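The Patient Business of Picking Things Up

By the time I found the right door in Wastden, it was a little past four in the afternoon and Gebhard Gisler had already been arguing with a pair of reading glasses for most of the day. He was very polite about it. He offered me coffee, cleared a jacket off the spare chair, and went right back to frowning at the thing in front of him, which I came to learn is how he welcomes everybody.

Gisler tests grippers. Plenty of people do, of course, but most of them work for the companies that make the grippers, and he works for the people who are thinking of buying one. His clients tend to be small: a shop that wants an arm to sort returned goods, a lab that would like its benches tidied overnight, once in a while a school. They send him a list of the things they need picked up, and he spends a few weeks finding out which fingers, on which arm, with which controller, will do it without making a mess of things.

This August he was comparing two sets of black fingers, one from Grelier and one from a smaller outfit called Storkent, and I had asked if I could sit in. I have wanted to write about this kind of work for years, ever since I watched a very expensive machine fail to pick up a spoon at a trade show (the poor man demonstrating it had to keep apologizing to a crowd that was, I'm sorry to say, enjoying itself).

What surprised me most was how homey it all looked. I suppose I'd expected steel blocks and calibration targets, and what I got was the kind of stuff that drifts onto anybody's desk over a long week. Markers, a cup, plates, glasses. "People don't live with steel blocks," Gisler told me. "If the client's table is full of pens, then my table is full of pens."

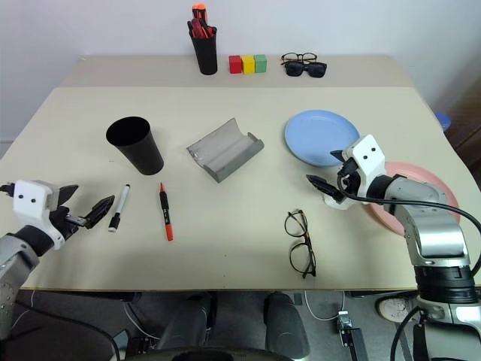 He runs each object 28 times with each set of fingers, moving it a little between tries, and he writes the results by hand in a ledger before they go anywhere near a computer. I asked whether the controller didn't log all of that for him anyway. It does, he said, but the controller only knows whether the fingers closed on something. It has no opinion on whether they closed on it well, and Gisler has a great many opinions about that.

Take a marker. You and I would say it was picked up or it wasn't, and that would be the end of it. Gisler has a scale. A marker held near its middle and level gets a high score, and one pinched by the cap gets a low one, even if it makes the whole trip, since a cap can come off and then you've got a robot holding a cap. The Grelier fingers were doing beautifully at this. They lost only 2 markers in the whole first round, and he showed me the page with something close to fatherly pride.

Plates were another story. A plate lying flat hardly gives you anything to hold, just that bit of rim, and the fingers have to come in low without scraping the table. The Grelier set managed it 11 times out of 28. The Storkent fingers, which had been so-so with the markers, got it almost every time, and I'll admit I let out a small cheer when I heard that, having somehow become attached to the underdog over a cup of coffee.

And then there are glasses! Gisler sighs when he talks about them. Folded they're one shape and unfolded they're quite another, the temples stick out wherever they like, and you can't squeeze a lens. He had spent that whole morning turning down the closing force on the Ruchti controller a notch at a time, looking for the spot where the grip would hold a frame without bending it. He had gone through 12 settings and liked only one of them, and he wasn't ready to say he liked it very much.

I asked him which set he was going to recommend. He leaned back and thought about it for so long that I started to wonder if he'd heard me. It would depend on the plates, he finally said. If the client handled a lot of plates, Storkent. If it was mostly pens and small things, Grelier, and buy a spare set of finger pads while you're at it. He had written to ask them about the plates and was still waiting for an answer.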